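Lamrani opens its first wash-and-fold shop in Flakmont this January

FOR IMMEDIATE RELEASE

Flakmont: Hello! I'm Arnel Cabrera, and after far too long spent talking about it over the kitchen table, I'm opening a laundry. It's called Lamrani, it's on the corner of Nurnar Street where the old shoe repairer used to be, and the doors open at 8am on our first morning in January. Please come. There will be tea, and there will be cake until it runs out.

I grew up above a launderette, so the smell of warm towels makes me soppy. When the last one in Flakmont shut, I kept meeting people lugging duvets on to the bus to Trisport, and I thought, well, somebody ought to do something. My wife pointed out that I'd said that to her 20 times.

How it works

You bring your washing in whatever you like (bin bags are fine, I'm not proud) and we wash it, dry it and fold it. Drop off before 10am and you can pick it up the same evening. If you'd sooner do it yourself, there are machines for that too, and a bench, and a shelf of paperbacks you're welcome to take home.

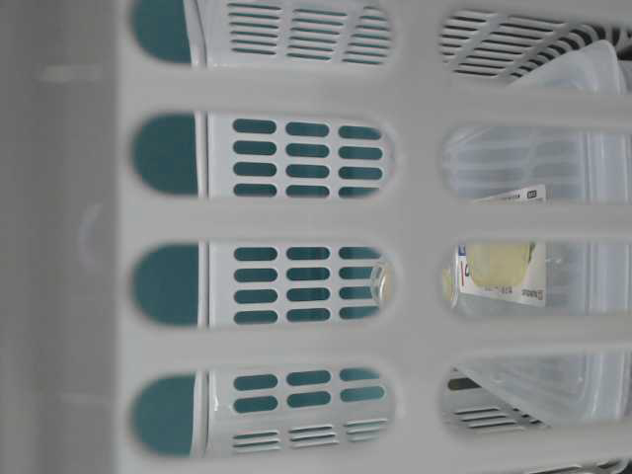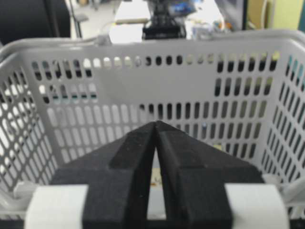 White plastic, and plenty of slots.

What it costs

A standard service wash is £9.00, or 900 pence if you're paying from the coin jar, which my first customer has already threatened to do! Duvets are priced by size and the list is up on the wall by the door. Anyone over 60 gets the first wash free, and so does anyone whose machine has just packed up. Tell us at the counter, we'll believe you.

We're also taking on two part-timers for the evening shift. No experience needed, though you do have to be able to fold a fitted sheet, or at least be willing to learn (it took me years).

Finding us

Lamrani, 921 Nurnar Street, Flakmont. Open 8am to 8pm. The Trisport bus stops right outside, and there's room for bikes round the back.

Press enquiries: ask for Arnel Cabrera at the shop. I'm there most afternoons and very happy to chat.

ENDS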